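Home | Visits | Club Notes | Workshops | Contact

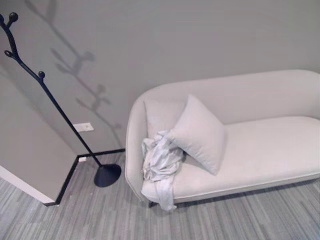 Zendach open afternoon: the housekeeping class

I went to the Zendach open afternoon in March because the flyer promised "live student robotics and a light tea", and I'm a person who can be moved across town by the second half of that sentence. The trip is 40 minutes by bus if the bus believes in you. Mine dropped me at the wrong end of the industrial park, beside a tile wholesaler, and I walked the rest with my programme folded into a sort of hat.

Zendach runs evening and holiday classes in a building that used to sell office furniture. The autumn offering is a course called Ghoneim, named after the first project anyone there finished, and the task this year is cloth. Students get ten weeks to teach a robot to do something useful with it: pick up a throw, hang up a jacket, spread a sheet. If you've ever watched a machine weld a car together and thought humanity was finished, I recommend watching one consider a blanket.

The students work in teams. One team had named itself Trovitum and had printed stickers to prove it. The other was Zeridside, which they told me was a typo that stuck. Each has a binder of attempts, written up by hand, and visitors are allowed to read them. I did, for longer than was polite. Trovitum's runs to 247 entries, and the handwriting gets noticeably worse after the first hundred.

My favourite entry reads, in full: "Dropped it. Then dropped it better."

Most of the talk on the floor was about fingers. Cloth has no edges worth the name once it has been crumpled, so the students spend their time arguing over where to pinch and how hard, and from which side to come in. A fair bit of the arguing is done with a tea towel held up in front of somebody's face. The students practise every move on each other before the robot gets a go, and a couple of them have developed a very odd way of picking up their own coats. 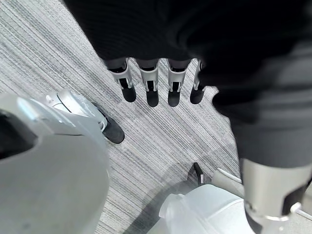
Zeridside reckons the fingers get too much credit. It's all in the wrist, they told me, and the binder backs them up for at least two chapters: come in at a poor angle and the best grip in the world just pushes the fabric along the floor. Trovitum was within earshot and disagreed at some length. I was asked to adjudicate and said I'd need another biscuit first.

What I liked about the class is how little of it is hidden. Plenty of open days give you a polished demo on a loop and a bowl of branded mints. At Zendach you get the real session with visitors parked around it, including the long stretches in which three teenagers look at a laptop and say "huh". The instructors mostly keep their hands in their pockets. I asked one what the pass mark was and was told that everyone passes who can explain what went wrong, a standard I'd like to see applied to the bus company.

The sheet was the main event of the afternoon. A sheet is big, it's floppy, and it has a strong sense of its own direction. The hand had it by a corner, the rest was over the stand and the chair, and the whole room went quiet in the way people do at weddings when someone's uncle picks up a microphone.

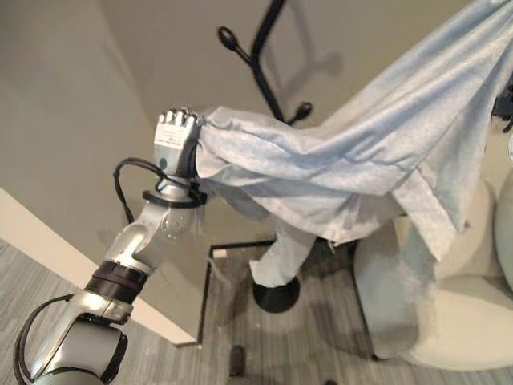 What it costs and how to get in

The ten-week course is $586, with concessions, and the fee covers everything except parking and your dignity. Intake is twice a year. You don't need to know any programming, though I was told it helps to be patient and to own a jumper you don't care about. Zendach says around 2,000 people have come through its classes since it opened, most of them under eighteen, and one grandmother who apparently still holds the record for neatest wiring.

Open afternoons are free. Arrive before three if you want a seat, and bring something warm, as the heating was in a mood.

I stayed for the garments session, which is the last unit and by general agreement the nastiest. A sheet is one thing all the way across. Clothing comes with sleeves and linings and bits that are stiffer than the bits next to them, and it can turn itself inside out without asking.

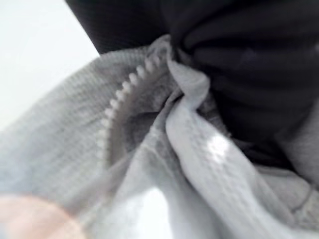
Zippers got a whole page in the Zeridside binder, most of it underlined. The students' view is that a zip is both a help and a menace: a nice firm line to look for, attached to fabric that does whatever it likes on either side. Trovitum's plan is to ignore zips altogether and go for the collar. They were very firm about this, and then spent the next twenty minutes discussing zips.

Tea was at half past four. It was, as advertised, light. I caught the ten past five back into town, and hung my own jacket up when I got in, first go, on the hook, with both hands.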